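Practical 2: Working in the simulated kitchen
Module 3018, Senbridge. Handout for the Saturday group

Welcome back, all of you. Last time we spent rather longer than I meant to on joint limits (my fault, I do love a joint limit), so today we'll get going quickly and leave the theory for the end if there's time.

You'll be working in pairs in room 706. Log in, open the Stelen launcher and choose the kitchen world. It takes a good while to load the first time, so please don't click it again - you'll only end up with a second copy fighting the first for memory, and then the whole row slows down.

Your job is to write the reach for one arm while the other stays out of its way. Start with the left. Bring the hand in above the chopping board slowly, keep the fingers together, and stop before you touch anything. Save that pose and give it a name you'll still understand next week. "Test_new_final" has caused a great deal of sadness in this class over the years.

Once you're happy with the left, move on to the right arm. It has to get past the placemat and up to the plate, and lots of people send it straight there without a thought for the elbow. Do look at the whole arm and its path, and try the view from above as well as the one from the side.

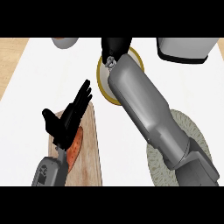
If your two arms get closer than the safe gap in the settings, the run will stop and you'll see error 1008 in the log. Please don't be downhearted when it comes up. Go back to your last saved pose, change one thing only, and run it again. I know it's tempting to change four things at once, and I've done it myself more often than I'd like to admit!

For next time, read the Jenness notes on planning a path, at least as far as the part on waypoints, and bring your saved poses with you. The Hijazi worksheet is optional, but it's good practice if you found the left arm easy.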